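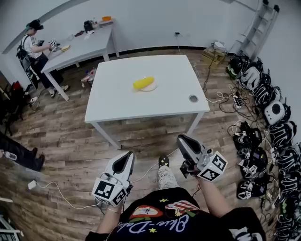 Putting a banana on a plate is harder than it sounds, at least if you have to do it 1,257 times. That is the June tally at Vasgate, the Enville outfit that teaches robots household chores by having people do them first, with a gripper in each hand.

"By the fifth hour you have opinions about bananas," said Nele Sauerland, who runs the sessions. Each person is asked for 100 good tries a shift. Dropped fruit doesn't count, and neither does fruit placed with what the house rules call "flair."

The recordings go to Torben Sperling, whose job is to turn them into something a robot arm can copy. He threw out 38 last month — mostly for talking with the hands, a hazard when your hands are the data.

Vasgate plans to move on to cups next. Sauerland has asked that they be plastic.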